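Clearing a Nightstand with a Carry Basket

Bedroom guides / Storage / Firnstead Home Notes

A small nightstand collects more than it can hold. The method below uses one plastic basket with a handle to empty the top, sort what was on it, and return only what belongs there. It suits a low cabinet with a single drawer.

What you need

– One small basket with a handle and open-mesh sides. A base no longer than 245 mm fits most narrow tops.
– A dry microfiber cloth.
– A second cloth, dampened.

Step 1. Set the basket on the nightstand

Move lamps and glasses to the floor on the wall side. Place the basket flat on the cabinet top with the handle upright, at least a finger's width in from every edge.

Step 2. Load boxes first

Small cartons go in before anything else, upright along the long side, labels facing out. Lower each one past the rim before letting go.

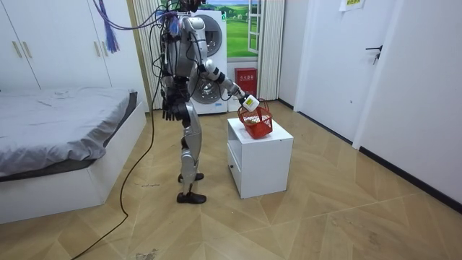
Round or soft items go in next, at one end, where the boxes keep them from rolling. Keep the load under 300 g if the handle is the thin snap-in type. Gearóid Hayes tested several of these for us and found that the handle sockets spread well before the base sagged.

Step 3. Empty the drawer

Pull the drawer by its knob and check the back corners. Receipts and loose caps go straight to the trash. Anything used less than once a month goes to a closet shelf.

Step 4. Move the basket to the floor

Lift by the handle with the other hand under the base. Put the basket down in front of the cabinet and slightly to one side, so the drawer can still open. On tile, lift it again to reposition – dragging picks up grit and marks the plastic.
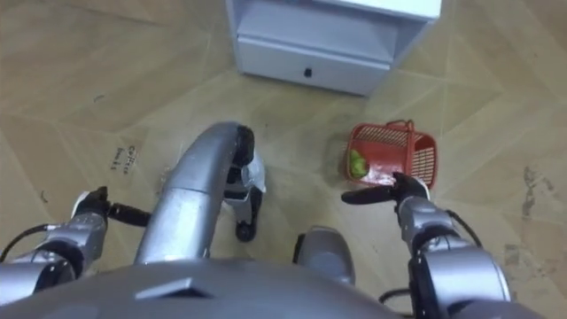 Red basket on the tile floor near the white cabinet, green fruit at one end.

Step 5. Wipe and return

Dry cloth first, then damp, then dry again around the knob. Wipe the underside of the basket before it goes back on top. Food goes to the kitchen, and boxes stay in the basket only if they are used at night.

Repeat when the contents reach the rim.

Notes by Kerstin Reuter. Drawer liner sizes are on the Hudbridge page.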